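Inside the Nalmont workshop: a gallery from our friends at the back of Flasenau Road

Posted Nov 18, 2024 by Danish Malik

Welcome in, and do mind the step! So many of you have asked what the workshop looks like now that we have more or less settled, and I have been promising this page since August, so I am very pleased to be sitting down with a large mug of tea and getting on with it at last. For anyone new here, Nalmont is the small shop that Shahzad Orakzai and I run together, doing interior work on cars – seats, carpets, headlinings, boot linings and all the soft and fiddly bits that most garages would prefer not to touch. We moved over from the old unit at Narkutier, where we had been for 5 very happy and very cramped years, and the new place has given us room to think.

I ought to say a word about the move itself, as it took up most of our summer and a fair amount of our patience. We had 51 crates by the end of it, each one labelled in Shahzad's careful capitals, and I am glad to report that every single one has now been opened, including the one marked CLIPS (MIXED), which we both knew about and both walked past for weeks. If you have ever taken the inside out of a car you will know about clips. They come in more shapes than you would believe, they are mostly black, and they are fond of rolling under things. They now live in proper drawers, sorted by type, and I find myself opening the drawers just to look at them.

The racking was the biggest decision. At Narkutier we stacked things on the floor and on each other, and if you wanted the carpet at the bottom of the pile you had to make an afternoon of it. For the new workshop we went for slotted steel uprights with a deck across, the sort where you can move a level up or down a few holes when your needs change. The whole lot came to 3,435, delivered, with the fixings, and it went up over a weekend with a rubber mallet and a good deal of calling out to one another from opposite ends of a beam. My advice to anybody putting up the same kind of thing is to leave everything slightly slack until the frame is standing and square, and then go round and tighten it all up. We did it the other way round on our first bay and had to take it down again, and Shahzad was very decent about it (it had been my idea).

As for the colour, we did go back and forth. There was a sensible grey on offer and I nearly said yes to it. Then Magsi, our landlord's firm, told us they were painting the outside doors white and we could please ourselves indoors, and that settled the matter in favour of something cheerful.

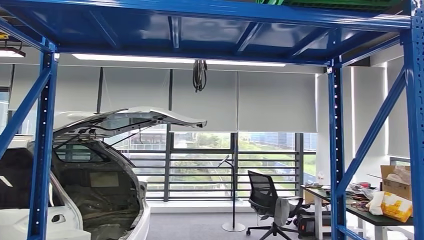 Blue racking, with a white car behind it, tailgate up and the boot stripped of its trim.

I am fond of that view. When a boot is bare like that you get to see the shapes that are pressed into the metal, all the hollows and ledges which the lining normally hides, and you begin to understand why a flat piece of carpet never quite wants to sit down in there. People often think of a boot as a plain box, and it really is anything but! Every lining has to be coaxed round corners, and the neat ones that look as if they grew there are usually the result of a lot of trimming and a lot of trying again.

While I am on the subject, a few of you wrote in after the last newsletter to ask how we go about a boot, so let me ramble on about that for a bit. The first job is always to empty it, and I do mean properly. Look in the side pockets and under the floor as well. We have found umbrellas, a christening spoon, a bag of very elderly toffees and more pound coins than I would like to admit to (they all go back to the owner, toffees included). Then the floor panel comes out, then the sill trim, then the sides, and each piece is laid down in the order it came off. Fixings go into a tub with the piece they belong to. It sounds fussy, and on the day it feels fussy, but when you come to put everything back a fortnight later you will bless yourself for it.

Next comes the cleaning. A soft brush and a vacuum will see to most of it, and after that a cloth wrung out in warm water with a drop of washing-up liquid. Give the corners time to dry before anything goes back over them. If you find a damp patch, please don't just cover it up and hope. Have a look at the rubber seal round the opening and at the rear lights, and put a sheet of kitchen paper underneath overnight to see where the wet is getting in. We have sent 2 customers away this year with nothing more than a new seal and a cup of tea, and they were both delighted.

The lining pieces themselves can be washed more often than people suppose. Moulded ones need to be kept in shape while they dry, so lay them flat or over something that supports them, and keep them well away from the radiator. If a piece has gone past saving, hang on to it anyway until the new one is cut. Even a ragged old lining makes a far better pattern than any amount of measuring.

We still have a few jobs to finish in the workshop. The cutting table wants a new top, the kettle is on a temporary shelf that has been temporary for rather a long time, and I should like a proper rail for the rolls of carpet so that they stop leaning on one another like tired guests at a wedding. Shahzad is drawing something up for it on the back of an envelope and I am told I may see it when it is ready.

If you would like to come and have a look round, you are very welcome. Ring first so that we can move a car or two and find you a clean chair, and bring any loose bits of trim along with you in a carrier bag, clips and all.

Danish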